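About Virnus
Last updated: May 13, 2021
2 min read

Virnus is a small mobile security company, and we love what we do! We test apps, chase down malware and help ordinary organisations (clinics, schools, a couple of very patient credit unions) keep their phones and tablets safe. Hala Hourani started the company at her kitchen table, and there are now 35 of us.

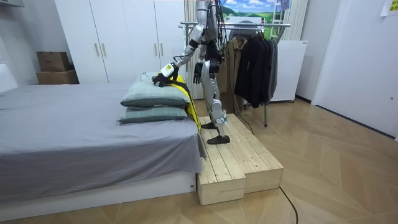
A hand on the yellow top, over the pillow.

Most of our week goes into Plovodar, our app-scanning service. You send us an app, Plovodar pulls it apart and looks at permissions, signing certificates and network traffic, and then a real person reads the results before they go back to you. We've always been stubborn about that last bit. Last November we finished our 222nd full review, and there was cake.

We also run Zutero, a free newsletter for anyone looking after a fleet of work phones. It's written in plain language, and readers send in the strangest text-message scams you've ever seen – please keep them coming!

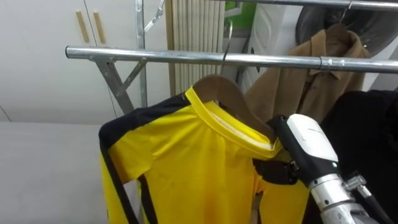 Our training days are open to beginners as well. The next round covers safe app stores, lost devices and what to do in the first hour after someone taps a bad link. Groups are kept to five so everybody gets time at the keyboard.

5 shares | 2 comments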